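Workshop stores assistant (part-time), Relteck repair workshop

Last updated: Sunday, June 21, 2026

We are looking for a person with calm hands and good eyes who will keep our small parts in order. The workshop repairs household appliances and lamps, and we have 934 different kinds of screws, springs, clips and fuses on our list. Most of them live in small drawer organizers which the repairers carry to their benches.

The work is 8 hours per week, divided into two mornings. You can propose the mornings yourself, but we wish that they stay the same from week to week.
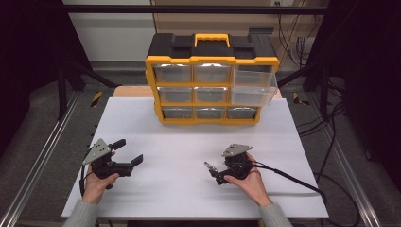
You will empty the organizers that come back from the benches, sort what is in them and fill the drawers again according to the list. Every drawer must be closed before an organizer goes to the shelf – a half-open drawer loses its screws on the first stairs. You will also write the labels and tell us when some part is running out. Orders are made in our stock program Clilent, and we teach you to use it. It takes roughly two mornings to learn.

The sorting is done at a white table, so that a dropped washer is easy to find. You may sit or stand as you prefer. 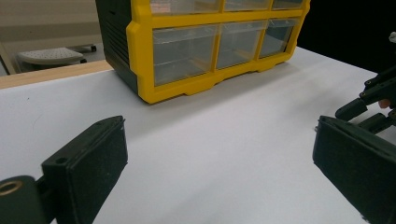
WHAT WE ASK FROM YOU

You don't need a technical education. You should be able to tell apart parts that look almost the same, and to read a written list in English. Experience from a shop, a library or a sewing room is as welcome as experience from a workshop. Please tell us if you have a nickel allergy, so we can order suitable gloves.

The contract is first until the end of October, with a possibility to continue.

HOW TO APPLY

Write a short letter, one page is enough, and address it to Joni Pesonen at the Relteck workshop. You can also leave it at the service desk. We invite people to visit while the call is open – if you apply early, you may hear from us early.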